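Lesside Library Will Now Lend You the Dishes, Too

Jan 24, 2023

If you have ever stood in your kitchen the night before a big family dinner, counting forks and wondering whether Grandma would mind terribly if she ate her potatoes with a plastic one, the Lesside Public Library has some very welcome news for you. Starting this week, anyone with a library card can borrow plates, bowls, glasses, trays, serving spoons and good solid silverware from the new Table Shelf, down the back hallway past the large-print mysteries (turn left at the water fountain, and if you reach the boiler room you have gone too far).

The shelf is the work of Yasuo Shibata, who has been at the circulation desk long enough to have stamped first library cards for the children of people whose first library cards he also stamped. He got the idea last July, at a retirement picnic in Tukenau Park where the paper plates gave out before the second tray of baked beans had even been opened.

"We had all this food and people were eating off napkins and the lids of things," Shibata said on Monday, unpacking soup bowls from a banana box. "And I thought, every house on this street has a cupboard full of dishes that come out once a year. Why are we all buying the same stack of paper plates?"

He put a note in the fall newsletter asking for anything clean and unchipped, and Lesside, being Lesside, opened its cupboards. By the time the collection closed there were more than 3000 pieces in the basement, including a punch bowl the size of a birdbath and a great many gravy boats. Not all of it could be kept. Anything cracked went to the mosaic class at the high school, and the extra gravy boats are free to a good home, so please do ask at the desk.

The rest has been washed, sorted and packed into 13 lidded crates, each holding a setting for a different sort of gathering. The smallest is meant for a quiet supper of four. The largest, which really does take two people and a hand truck, will see you through a dinner for 90. Nothing matches perfectly and it isn't meant to, although somebody with a good eye has put the blues with the blues, and the crate of autumn colors is so pretty that it already has a waiting list.

Janssen Hardware on Main Street donated the crates and the shelving, and sent over a long roll of felt to go between the dinner plates. The Tutuder Grange, which has rented out its hall for weddings and anniversary parties for as long as most of us can remember, has agreed to let borrowers pick up and drop off there on weekends when the library is closed, as long as they call ahead.

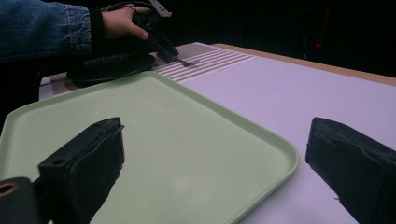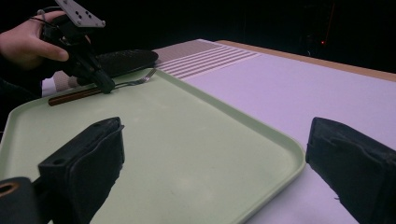

How long can I keep a crate?

Nine days from the date of pickup, which gives you a full weekend and time for washing up. One renewal is allowed if no other family is waiting.

There is no rental charge and no deposit. Borrowers are asked to bring everything back clean and dry, with the felt between the plates again, and to check the contents against the card taped inside the lid. If something breaks, and with dishes something always will, you may either replace it with a piece of your own or drop a dollar in the coffee can at the desk. Shibata says he would much rather hear about a broken glass than find it with his fingers. Sharp carving knives are not part of the collection, and neither are slow cookers or anything else with a plug, though he has heard from several hopeful people on the subject of waffle irons.

The first crate went out before the shelf was even officially open. A family on Orchard Street had relatives arriving for a christening, and more relatives turned out to be coming than had first been mentioned, as happens in the best of families. They took the blue crate home in the back of a station wagon and brought it back on Sunday afternoon with every spoon accounted for and half a lemon cake for the staff, which did not last until closing.

An open house will be held at the library this Saturday morning from ten until noon, with coffee and cinnamon rolls served on, naturally, the borrowed plates. You can look through the crates, put your name down for a date, and get a library card on the spot if you have let yours lapse. Bring something with your address on it. Parking behind the building is tight while the snow is piled up along the fence, so those who can walk are kindly asked to, and those who can't may use the pharmacy lot across the street.

Spring dates are going quickly. Graduation weekend is already spoken for except for two of the smaller crates, and Easter is down to the one with the sunflower mugs. Reservations may be made in person or by phone during regular hours. The library is also still looking for dessert forks and small pitchers, and for a lid that fits a round white casserole dish with a rooster on the side. If you have the lid, Shibata would be very glad to see you.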